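Search the list archive
Advanced search

[Kollusham Tenants & Landlords] Re: storage cages at the Tufa building
5th September – posted by a list member
2 min read

> Has anyone rented in Tufa, on the Workeck side? I'm looking at unit 201 and the agent says the storage cage is on a separate agreement. Is that normal? Also wondering if the kitchens are as small as the floor plan makes out.

Yes, and I love it here! I've been in 221 for two leases now and would happily sign a third.

The separate cage agreement is normal for this building. Trostard manage the flats but the cages belong to the owners' group, so you get a second form and a second (small) bond. Ask for both forms before you sign anything, and check the end dates match – mine didn't the first year and I had to move everything out in October, then back in again.

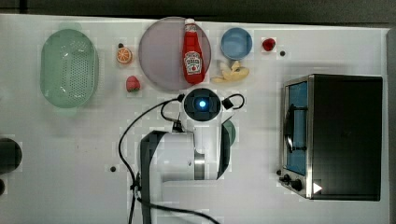 Strawberry, orange slice and the green colander

The kitchens are compact, but the layout is so clever that I've stopped noticing. There are 3 deep drawers under the bench and the pantry goes right back to the wall. Do measure your fridge though, the cavity is on the narrow side.

Repairs have been terrific. I reported a dripping tap through the Trostard portal and a plumber came in two days, with a text beforehand.

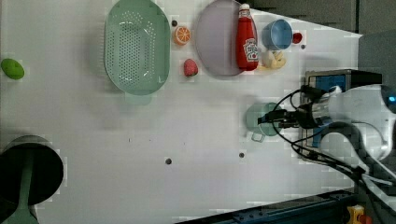
Colander again, with the ketchup and a plate

If you get an inspection, go in the late arvo when the light comes through the front rooms – it's gorgeous. Good luck with the application, and write back if you want to know about parking!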